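4.2 Reading order and the letters page

Coding was done by Lenihan and Hayes, 321 letters in all, taken from 18 issues of the Emstead superhero line. Each letter got one code for tone and one for what the reader wanted next – a character back, a crossover, a new artist. Disagreements went to Wieczorek. Letters under two lines were droped. 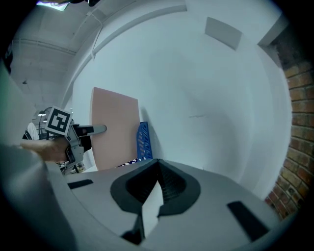 Figure 2.

Readers who came in through the television series wrote differently from those who had the back issues. Shorter letters, more questions, less about the art. Colour came up more than we expected: 17 letters complain about the reprint palette, mostly skin and sky going to a flat salmon pink, much like the upright board in Figure 2, where the earlier printing had a warmer red. Fitzgerald (interview, July) puts this down to the paper stock. Heffernan disagrees and blames the scans. We could not settle it from the letters alone.

Tone by issue is given in the appendix. The anniversary number is an outlier and was kept in, altough it pulls the later issues upwards – see 4.3.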